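The Case for the Shared Kitchen

Councils across the country are approving apartment buildings at a pace not seen in a generation, and most are content to regulate height, setback and parking. Far less attention is paid to what residents hold in common once they move in. It is the position of this association that every new residential building of 100 dwellings or more should be required to include a shared kitchen open to all tenants.

The proposal is modest. At Posley, where the residents' body has run such a kitchen for seven years, the room occupies less floor area than 2 car spaces. It is booked on most evenings and is full every Thursday. Romain Chauvin, who chairs the residents' body, has argued that it has done more to settle disputes between neighbours than any by-law, and our own dealings with the building support that view.

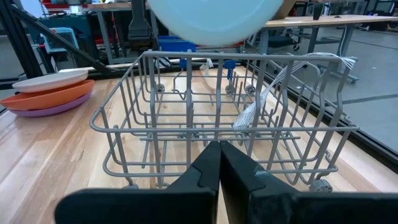

A wire dish rack on a pale wooden surface. Everyday equipment accounts for little of the cost of a shared kitchen.

Developers object that common rooms are expensive to maintain and lightly used. The objection has merit where the room is an afterthought – a windowless space beside the bin store, locked after six. It has less merit where a kitchen is placed near the entrance and furnished for ordinary cooking. Our colleague Bastien Guérin has proposed an annual levy of $500 per building for replacing crockery and small appliances, a sum that few owners' bodies would find onerous.

There remains the question of who cleans. Rosters fail, and we would favour a paid cleaner written into the management agreement from the outset. Councils should settle this at the approval stage, while conditions can still be attached to the permit.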